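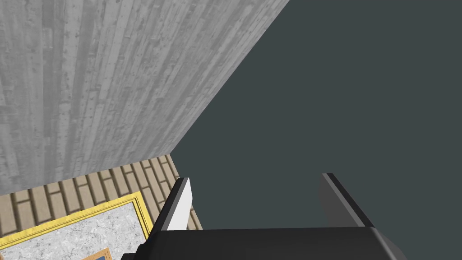

By Rosângela Sampaio, furniture finisher and workshop teacher at Grustau

Last updated: December
Reading time: 4 minutes

How to give new pine boards an old gray color with tea and vinegar

New pine is yellow, and many people who buy it for a wall or a shelf would prefer the gray of an old barn. You can wait some years for the weather to do this work, or you can make it in one weekend with things from the kitchen. I learned this method when I finished a wall for the Okley reading room, with 156 boards, and I still use it for small jobs.

What you need

A glass jar with a lid, white vinegar, a pad of fine steel wool without soap, black tea, two cheap brushes, an old cotton cloth, sandpaper, gloves and glasses for the eyes. The vinegar should be the plain kitchen kind. Cleaning vinegar is stronger and gives a color that is difficult to control.

Prepare the liquid

Wash the steel wool in warm water with a drop of dish soap, to take away the oil it has from the factory. Dry it, pull it into small pieces and put it in the jar. Cover it with vinegar. Put the lid on top but do not close it tight, because gas must come out. Keep the jar in a place with fresh air, far from any flame, for two days.

After this time, pour the liquid through a coffee filter into a second jar. If small pieces of metal stay inside, they make black dots of rust on the board later. I had to sand a whole table for the Miah café for this reason, and it was not a pleasant evening.

Make the tea at the same time. Use five bags in half a liter of hot water, and let it become completely cold before you use it.

Try the color first

Always make a test on a piece from the same boards, and sand it in the same way. Pine from one shop can become silver and pine from another shop can become brown. Write on the back of each test piece what you did: how many coats of tea, and how much water you added to the vinegar. My pupils at Brurnum never want to write it, and then they cannot repeat the color they liked.

For a light gray, mix one part of the vinegar liquid with three parts of water. For a dark one, use it without water and put two coats of tea before it. Look at the test again in the morning – the color continues to change for some hours.
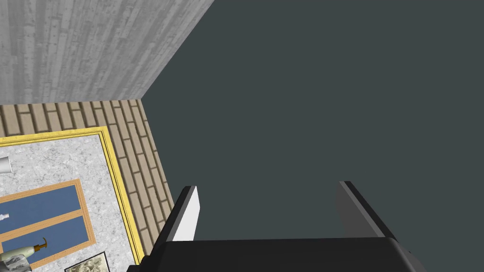 A large, flat area of dark slate gray.

Sand and brush

Sand with 80 paper and finish with 120, always along the grain. I do not go up to 200 on pine for this work. A board that is too smooth takes less color and looks like plastic. Clean the dust well with a dry brush and then with the cloth.

Put the tea on the board with the first brush, all sides if you can reach them, and let it dry. Then put the vinegar liquid with the second brush. Do not mix the brushes. Start at one end and continue to the other without stopping, so that you do not have a line in the middle. The color comes in a few minutes. Do not worry if it looks blue or purple at the beginning.

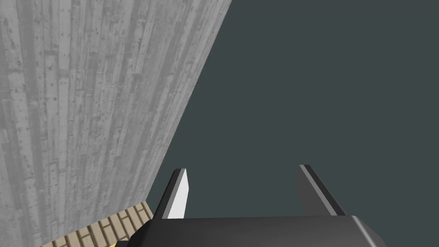

Boards for a wall should be colored before you put them up, and never all from the same jar of the same strength. I make three jars, light, medium and a little darker, and I mix the boards on the floor until I like the order. Old wood is not one color. The gray panel shows it quite well: light gray and silver tones, with long narrow lines of darker gray along the grain, and small dark knots and dots over the whole face. To make such lines on new pine, take a dry brush with very little of the strongest liquid and pull it along the board in one movement. Leave the knots alone, they usually find their own color.

Protect the surface

Wait one full day. Rub the boards with a cloth to take off the loose powder, then put one thin coat of matte water-based varnish. Oil makes the gray warmer and more yellow, so try it on a test piece before you decide. Indoors, one coat is enough for a wall. For a shelf I put two, with a very light sanding between them.

Keep the rest of the liquid in the closed jar for small repairs, with a label, away from children. After some weeks it becomes orange and should not be used anymore.

Contact | © Grustau | Back to top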